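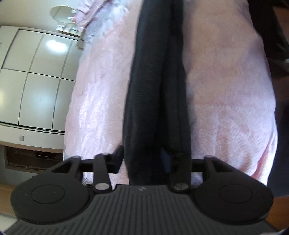
Ticket: Tireo hand-held gripper, left finger lagging on close
Opened by: Candela Figueroa
Site: Agyeman, cloth handling bench
Status: Resolved 03/07/2020

Symptom
Left finger closes late on thick cloth. Right finger arrives first and pushes the fabric sideways, so folded pieces get picked up crooked. Worst on dark trousers, hardly noticeable on thin shirts.

Log
Checked both finger pins first. Left one fine. Right one had a little side play, so I reseated it, and no change at all on the lag. Put it back on the list for next time anyway.

Swapped fingertips left to right. Lag stayed on the left, so the tips are good! Happy about that, we only have 3 spares.

Took the linkage cover off the left side and there it was – a wad of pink fluff packed in behind the lower bar, right where it folds back. Plush blankets shed like crazy. Picked it out with tweezers, blew out both sides, wiped the bars with a dry cloth. No oil, please, it just glues the next lot of fluff in place.

Re-zeroed the opening at 55 mm using the Posness gauge and ran 7 closes on folded black cloth laid over the plush. Both fingers met together on 6. The miss was me gripping too close to the seam, and I could feel it slip.

What a difference, it feels like a new tool! The close is so smooth now that I went and cleaned the Sultasden unit the same way.

Follow-up
Brush out linkages after every plush session. Order right pin. Recheck the zero in November.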